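Home automation > Laundry and textiles

Can any machine fold towels yet, or am I going to die doing this?

Asked by Ladan Nazari in April
Viewed 1,356 times
3 answers

I run the linen side of a small guesthouse, which is a grand way of saying I fold towels. Sheets go out to a service. Towels, face cloths and kitchen cloths stay with me, because the service kept sending back somebody else's. I start at 8 in the evening and finish when I stop caring about corners.

Every spring my brother-in-law sends me a video of a robot folding a shirt. The shirt always starts flat on a clean table, and the video always has music over it. I have never seen one where the thing gets pulled out of a hot dryer wrapped inside a pillowcase.

So, for people who know about this and aren't selling anything: is there a machine I could buy today, for under $1,480 (that's what I have, don't ask how I got the number), that takes a pile of small towels and gives me back a stack? I don't need it to be fast. It can run all night for all I care. I would also accept a machine that only does the face cloths, as those are the ones I hate.

Things I've already ruled out: the plastic flip-board, which is me folding with extra steps, and a Bjarnason sheet feeder, which needs more floor than my kitchen has and wants a person at the front end anyway.

Answer 1 – accepted, 41 votes
Ah-rin Wi

Short version: no. You can keep the $1,480.

Longer version. I spent a few years on the shop-floor side, keeping the folding line alive at a laundry called Skunberg, and I still follow this stuff more closely than is good for me. Industrial folders have existed for ages and they are very good, provided someone spreads the towel out and lays it on the belt the right way around. The machine does the folding. A human does the part you are complaining about.

That part is hard for reasons that look silly from the outside. A mug is the same mug every time you pick it up. A cloth is a new shape every time anyone breathes on it. Before a machine can fold one it has to find an edge, decide it really is the edge and not a crease pretending to be one, pinch a single layer, and then do that again on the other side without undoing the first. You do all this while thinking about dinner.
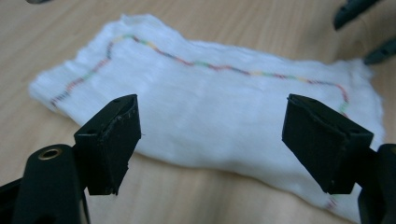 Small white cloth with a colored stitched line, gripper fingers in front of it. Now find the corners.

Look at how little there is to go on. It's white, rumpled and a bit fuzzy, and the outline is roughly a rectangle if you're feeling generous. The stitching is the most obvious landmark, and it wanders along with the fabric, so it tells you where the stitching went. People in research get decent results by practicing the pinch over and over on cloths like this one, and the results are improving. Improving is a different thing from on sale.

What I'd do with your setup, cheapest first:

Stop folding the face cloths. Roll them and stand them up in a basket. Guests think it's fancy. We sold it to a hotel as an upgrade.

Shake everything out and lay it flat as it leaves the dryer, before it cools in a lump. Most of the minutes go into untangling. The fold itself is quick.

If you have the space, dry the kitchen cloths on a rail and fold them straight off it. Gravity finds the edge for you, free of charge.

If a real home unit appears, wait for the second version. The first one will want every towel handed to it individually – at which point you have hired yourself as its assistant.

Comment from Ladan Nazari: The rolling. I am embarrassed. Doing it tonight.

Comment from Ah-rin Wi: Seam side down or they spring open at 3 in the morning.

Answer 2 – 9 votes
nurnley_mike

Disagree a little with the above. I'm in the Nurnley makerspace and one of our members has an arm that folds washcloths. It does work! You put the cloth down flat in the taped square and it folds it in half, then in half again. Parts came to $970 not counting the arm, which he already had.

It takes a while per cloth and it doesn't like the dark blue ones. But it is a machine and it does fold.

Comment from Ah-rin Wi: Who flattens the cloth into the square?

Comment from nurnley_mike: He does

Answer 3 – 0 votes
deleted_user_b

Asix made a folding cabinet didnt they? my aunt was on the waiting list. she has since moved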